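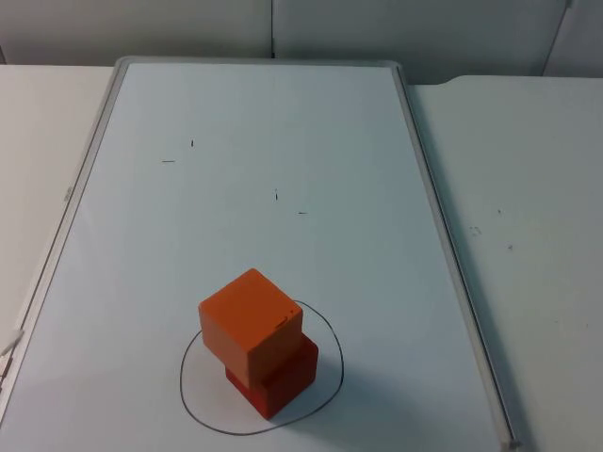
Okberg, 26th June

Ticket 2263 — Marker will not come off the flat whiteboard
Opened by: Ginevra Russo
Category: Furniture and small equipment
Priority: Low
Status: Closed, with one follow-up

Problem as reported

We use a whiteboard flat on the table for the block stacking activity. The person who prepares the task draws a loop with thin black marker, and the blocks must stand inside it, the orange cube on top of the red one. After the activity we want to wipe the loop and draw a new one in another place. This became difficult. Some short black ticks in the middle of the board do not come off with the dry eraser. They are small, but people ask me if the ticks are part of the task, and then they put the blocks next to them.

I would like to know two things. First, how to remove the ticks without damage to the surface. Second, if we can keep using this board or if we should request another one.

What I tried before opening the ticket

Dry felt eraser, several passes. The newer lines came off, the ticks stayed.
Dry paper towel. Same result, and it left some dust of the paper.
I did not use any liquid, as I was not sure what is allowed on this surface.

Reply from Hipólito Acuña

Thank you, Ginevra, the explanation is clear. Please do not scratch the marks with a nail or a blade, even if it looks faster. Once the surface is scratched, the ink goes into the scratch and we have a bigger problem.

Can you tell me which marker was used? In the supply drawer there are two kinds which look almost the same from outside, the Ollov dry-wipe and the Honorato permanent. It already happened in January that somebody took the wrong one. Please also send me the name of the board's maker, if you find it on the frame.

Answer from Ginevra

The loop is made with the Ollov, I drew it myself. For the ticks I cannot say. I asked the others and received two different answers. The name is on the long rail, in small letters: "deli".

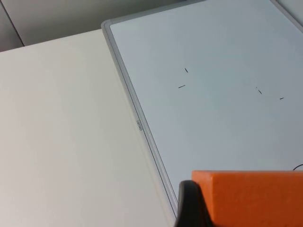
Learning Space Support, Equipment and Furniture

Hipólito, second reply

Good, this helps. The rest of the surface looks mostly clean to me, so I would not replace the board for four short dashes and a dot. I also cannot tell from a picture if all of them are ink. The dot could be a bit of dirt.

Please try the steps in this order and stop when the mark is gone.

1. Soft cloth, a little water, wipe and dry. If it was only dirt, it finishes here.
2. Draw over one tick with the Ollov marker, cover it fully, and wipe before it dries. The fresh ink can lift the old one. Test on one tick only.
3. Board cleaner from the Sarkar bottle, shelf 70 in the supply room. Put it on the cloth, never directly on the board, so the liquid does not run under the rim.
4. Wipe once more with clean water and let the board dry completely before you draw a new loop.

Keep the blocks away from the cleaner. I do not know how their color reacts to it.

Ginevra, result

Step 1 removed the dot and nothing else. Step 2 worked on the first tick, but I needed to repeat it. The other three I did in the same way, and one of them left a very weak gray line — you see it only if you bend down to the table. I used the Sarkar cleaner for this one and now it is gone. The new loop draws well and wipes well.

Closing notes

Cause: most probably permanent marker, not confirmed.
Solution: drawing over with dry-wipe marker, then board cleaner for the rest.
Board stays in use. Replacement request 1649 is canceled.
Follow-up: the Honorato markers move to the closed cabinet, and the drawer gets a label. Assigned to Hipólito.

Added later by Ginevra: the label is on the drawer, but it says only "markers". Please write also which kind.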